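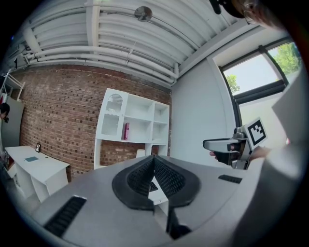 Two dark pads on the black mount, with the light gray body around it.

Hartley Startup Program: progress report to the Flavell Fund
29 November 2023
Prepared by Leanne Tindall, program manager

Since the last report in June we have closed applications for the second intake and moved the program into its new space in Grullholm. We received 205 applications. The selection panel read all of them and invited 2 rounds of interviews, the first by phone and the second in person. Offers have gone out and most teams have accepted. One team withdrew after its founder took a job elsewhere, and the place went to the next team on the list.

Mentoring
Each team has a lead mentor and meets with them every other week. Attendance has been good except during the move, when several sessions were canceled and only some were made up. Founders asked for more help with pricing and hiring contracts, so we have added an evening session on each. The legal clinic is still short of advisers.

Badex
Badex, our online booking and messaging tool, went live later than planned. Sign-in problems took up most of the first month. It now has 200 registered users and handles all mentor bookings. The reporting screen is not finished, and attendance figures are still typed in by hand.

Budget
Spending is within the approved total. Moving costs went over by $2,778, mainly for network cabling. We have covered this from the events line and are not asking for extra funds.

Next period
Demo day planning has started and the venue deposit is paid. We still need a decision from the Fund on whether travel grants can be paid to teams from outside the region. The draft terms were sent with the June report.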